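Section 3. Setting the brightness on a Wondel outdoor sign

Read this before you touch the dimmer. The Wondel leaves the factory at full output, and the sales sheet says this is what you want. Maybe you do, at noon, facing a highway. Most shops don't.

1. Switch off the sign at the breaker. The wall switch only cuts the control signal.

2. Open the lower service door and find the dial marked DAY. Set it to 2000. The scale claims to be in nits. We have checked it against a meter and would treat it as a rough guide.

3. Set the dial marked NIGHT to 900 or lower. Check your local sign code first, and get the limit in writing if the installer tells you there isn't one.

4. Close the door, restore power and wait for the self-test to finish.
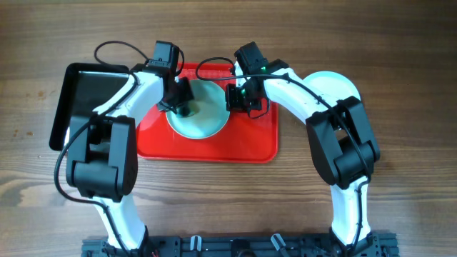

5. Go out after dark and read the sign from across the street. If the letters blur into each other, lower NIGHT and look again.

Note: The light sensor is supposed to switch between the two settings by itself. It does, unless a street lamp shines on it – then the sign may sit in DAY all night. Fit the Laing hood or use the timer.

Note: Rulanport advertises an "auto-optimize" mode. We left it on through a full August and saw no difference we could put down to it. Leave it off until you have the manual settings right.

Caution: Never run the sign with the service door open. The gasket is the only thing keeping rain off the power supply.

If the display shows code 1872, the sensor cable is loose or in backwards. Diltside support will suggest a new control board. Try the cable first.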